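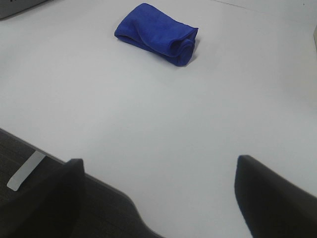
A blue microfiber towel on a white tabletop.

In the reading room at Povthorpe, the shelf for local history is long, but the part of it that speaks about families who came from other countries is short. For many years it held 2 thin booklets, and both were written by people who had never lived in the quarter they described. Now a third book has joined them, and it is a very different kind of work.

The book is called Stoltinier, after the street where most of the stories begin. It is a collection of memories from the Chinese community of the town, put together over 3 winters by a small group of residents. They recorded 213 conversations, some of them only ten minutes long, others lasting a whole afternoon and continuing over dinner. The printed book has 654 pages, and I must admit that I was a little afraid of it when it arrived at my door.

I did not need to be. The chapters are short and the people in them talk the way people talk at a kitchen table. A retired cook remembers that he learned his English from the radio weather report, so for a long time he could discuss rain better than anything else. A woman who came as a bride describes how she wrote letters home every month and never mentioned that she was cold. Her daughter, in the next chapter, says that she found copies of those letters and read them with a dictionary.

Many of the memories go back to Wang, the grocery store on the corner, which closed when the owners became too old for the stairs. In the beginning it sold rice, tea and dried mushrooms. Later it was also a post office of a kind, a place to leave keys, and a place to ask what a letter from the school meant. Several speakers disagree about the color of the front door, and the editors have kept all the versions. I liked this decision very much.

The speakers chose their own language. The conversations were held in Cantonese, Hakka, Mandarin and English, and the translations sometimes leave a word as it was, with a small note in the margin. A few notes are too long, and the chapter on the move to Brastley, where many of the younger families live today, feels written in a hurry. I would have liked to hear more from those who left.

A second printing is planned for July, with an index of family names. Until then, the library in Povthorpe has a copy that can be read at the desk, and the recordings can be heard there in the mornings if one asks for the headphones.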